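3장. 협력사 지속가능성 자료 등록 (Truris 포털 설정 안내서)

이 장은 자동차 부품 협력사의 담당자가 Truris 포털에 처음 들어가서 환경·사회 자료를 등록하고 제출하는 순서를 설명합니다. 2장에서 회사 계정을 이미 만든 것으로 봅니다. 회사 계정이 아직 없으면 2장으로 돌아가 주십시오. 계정이 없는 상태에서 이 장의 순서를 따라 하면 3.2의 두 번째 단계에서 화면이 더 진행되지 않습니다.

용어에 대하여 한 가지 먼저 말씀드립니다. 이 안내서에서 "사업장"은 주소가 하나인 생산 장소 또는 창고를 뜻합니다. 법인이 하나여도 주소가 두 개이면 사업장은 두 개입니다. "보고 단위"는 자료를 한 묶음으로 제출하는 범위이고, 사업장 하나 또는 여러 개가 들어갈 수 있습니다. 영어 화면에서는 각각 Site와 Reporting unit으로 표시됩니다.
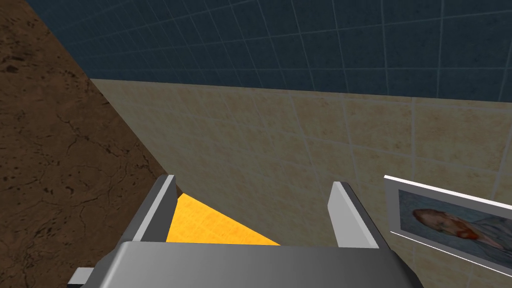

3.1 시작하기 전에 준비할 것

다음 자료를 손 가까이에 두고 시작하는 것이 좋습니다. 입력 도중에 자료를 찾으러 가면 화면이 자동으로 닫힐 수 있습니다.

- 사업자 등록 서류의 사본 (PDF)
- 최근 열두 달의 전기, 가스, 수도 고지서
- 폐기물 인계 기록
- 완성차 업체 또는 상위 협력사에게서 받은 초대 코드
- 운송을 외부에 맡기는 경우, 운송 회사의 주행 거리 자료

고지서가 열두 달보다 적어도 등록은 할 수 있습니다. 그 경우 없는 달은 빈칸으로 두십시오. 숫자 0을 쓰면 안 됩니다. 시스템은 0을 "사용량이 없었다"로 읽고, 빈칸을 "자료가 없다"로 읽습니다. 이 차이가 나중에 연간 합계에 큰 영향을 줍니다.

주의: 초대 코드는 한 번만 사용할 수 있습니다. 다른 동료가 먼저 입력했으면 같은 코드는 다시 받아들여지지 않습니다. 코드를 입력하기 전에 회사 안에서 누가 등록할지 정해 주십시오.

3.2 보고 단위 만들기

1. 포털에 로그인하고 왼쪽 메뉴에서 "조직"을 선택합니다.
2. "보고 단위 추가"를 누릅니다. 버튼이 회색이면 계정의 권한이 "열람"으로 되어 있는 것입니다. 관리자에게 "편집" 권한을 요청하십시오.
3. 보고 단위의 이름을 입력합니다. 한글과 영문을 모두 쓸 수 있지만, 특수 문자는 붙임표(-)만 가능합니다.
4. 초대 코드를 입력하고 "확인"을 누릅니다. 코드가 맞으면 초대한 회사의 이름이 아래에 나타납니다. 예를 들어 Skarkorier에서 초대를 받았다면 그 이름이 보여야 합니다. 다른 이름이 보이면 저장하지 말고 초대한 쪽에 먼저 문의하십시오.
5. 사업장을 하나 이상 연결합니다. 목록에 사업장이 없으면 "새 사업장"을 눌러 주소와 주요 공정을 입력합니다.
6. "저장"을 누릅니다.

참고: 보고 단위의 이름은 제출 후에는 바꿀 수 없습니다. 사업장의 이름은 언제든지 바꿀 수 있습니다.

사업장이 여러 개일 때 보고 단위를 하나로 할지 나눌지 묻는 분이 많습니다. 규칙은 간단합니다. 초대한 회사에 납품하는 부품이 같은 품목군이면 하나로 묶고, 품목군이 다르면 나눕니다. 예를 들면 Pinow 사업장에서 배선 부품을 만들고 다른 사업장에서 브레이크 부품을 만드는 회사는 보고 단위가 두 개 필요합니다. 창고만 있는 사업장은 그 창고에서 물건이 가장 많이 나가는 품목군 쪽에 연결합니다.

3.3 에너지 자료 입력

에너지 자료는 직접 입력하는 방법과 파일로 올리는 방법이 있습니다. 사업장이 3곳 이하이면 직접 입력이 더 빠릅니다.

직접 입력하는 방법:

1. "자료" 메뉴에서 보고 단위를 고르고 "에너지"를 누릅니다.
2. 사업장을 고릅니다.
3. 에너지의 종류를 고릅니다. 전기, 도시가스, 경유, 휘발유, 지역난방, 기타 중에서 선택합니다.
4. 단위를 확인합니다. 전기의 기본 단위는 kWh입니다. 고지서에 MWh로 적혀 있으면 숫자를 바꾸지 말고 단위를 바꾸십시오.
5. 달마다 사용량을 입력합니다. 소수점은 둘째 자리까지 가능합니다.
6. 고지서 파일을 첨부합니다. 파일 하나에 여러 달이 있어도 괜찮습니다.
7. "임시 저장"을 누릅니다.

주의: 태양광 설비가 있는 사업장은 자가 발전량을 전기 사용량에서 빼지 마십시오. 자가 발전은 별도의 칸에 쓰고, 계산은 시스템이 합니다. 두 번 빼면 탄소 배출량이 실제보다 적게 나오고, 검토 단계에서 반려됩니다.

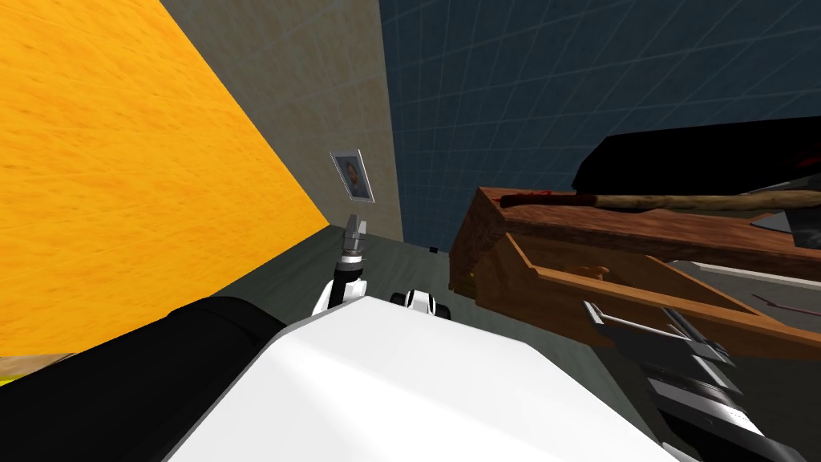
파일로 올릴 때에는 반드시 포털에서 받은 양식을 사용해야 합니다. 열의 순서를 바꾸거나 열을 지우면 올라가지 않습니다. 한 파일에는 200행까지 넣을 수 있습니다. 자료가 그보다 많으면 사업장별로 파일을 나누어 주십시오.

1. "에너지" 화면의 오른쪽 위에서 "양식 받기"를 누릅니다.
2. 양식의 둘째 행부터 자료를 입력합니다. 첫째 행은 제목이므로 건드리지 않습니다.
3. 파일을 CSV(UTF-8) 형식으로 저장합니다.
4. "파일 올리기"를 누르고 파일을 선택합니다.
5. 검사 결과가 나올 때까지 창을 닫지 말고 기다립니다.

검사에서 자주 나오는 오류는 다음과 같습니다.

오류 337: 날짜의 형식이 맞지 않습니다. 연도와 월 사이에 붙임표를 쓰십시오. 마침표나 빗금은 읽지 못합니다.

오류 519: 사업장 이름이 등록된 이름과 다릅니다. 띄어쓰기 하나만 달라도 이 오류가 나옵니다. "조직" 화면에서 이름을 복사하여 붙여 넣는 것을 권합니다.

두 오류가 같이 나오면 519를 먼저 고치십시오. 사업장을 찾지 못하면 시스템이 그 행의 날짜도 바르게 검사하지 못하는 경우가 있습니다.

3.4 운송 자료 입력

운송 자료는 부품을 고객에게 보내는 구간만 입력합니다. 원재료가 들어오는 구간은 이 장의 범위가 아니고, 5장에서 다룹니다.

1. "자료" 메뉴에서 "운송"을 누릅니다.
2. 출발 사업장과 도착지를 고릅니다. 도착지는 도시 이름까지만 입력하면 됩니다.
3. 운송 수단을 고릅니다. 도로, 철도, 해상, 항공 중에서 하나이며, 한 구간에서 수단이 바뀌면 구간을 나누어야 합니다.
4. 화물의 무게와 거리를 입력합니다.
5. 돌아오는 차량이 비어 있는지 표시합니다. 모르면 "알 수 없음"을 선택합니다.
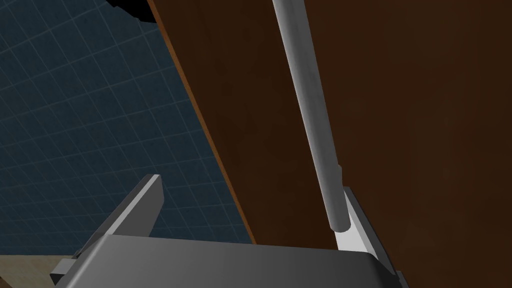

운송 회사가 거리 자료를 주지 않는 경우에는 "거리 계산" 기능을 쓸 수 있습니다. 이 기능은 두 주소 사이의 도로 거리를 사용하므로, 실제 차량이 다른 곳을 들러서 가면 차이가 생깁니다. 계산된 거리를 사용한 구간에는 표시가 붙고, 검토자도 그 표시를 봅니다. 불이익은 없습니다.

Quách 연동 프로그램을 사용하는 회사는 차량 운행 기록을 자동으로 가져올 수 있습니다. 연동은 "설정" 메뉴의 "외부 연결"에서 켭니다. 연동을 켜면 이전에 손으로 입력한 운송 자료를 덮어쓰므로, 켜기 전에 반드시 "내보내기"로 사본을 저장해 두십시오. 덮어쓴 자료는 되돌릴 수 없습니다.

참고: 자동으로 가져오는 작업은 매주 일요일 밤에 한 번 실행됩니다. 연동을 켠 직후에 화면이 비어 있어도 고장이 아닙니다.

3.5 제출 전 확인

제출하면 검토가 끝날 때까지 자료를 고칠 수 없습니다. "제출" 버튼을 누르기 전에 다음을 확인하십시오.

- 모든 사업장이 보고 단위에 연결되어 있는지
- 빈칸으로 둔 달에 사유가 적혀 있는지
- 첨부 파일이 열리는지 (암호가 걸린 PDF는 검토자가 열 수 없습니다)
- 전년 자료와 차이가 큰 항목에 설명이 있는지

설명은 짧아도 됩니다. "도장 공정을 외부로 옮김"처럼 한 줄이면 충분합니다. 설명이 없으면 검토자가 질문을 보내고, 답변을 받을 때까지 검토가 멈춥니다.

제출이 완료되면 화면 위쪽의 상태가 "작성 중"에서 "검토 중"으로 바뀌고, 등록한 전자우편 주소로 접수 번호가 갑니다. 접수 번호는 문의할 때 필요하니 보관해 주십시오. 반려된 경우의 수정 방법은 4장에 있습니다.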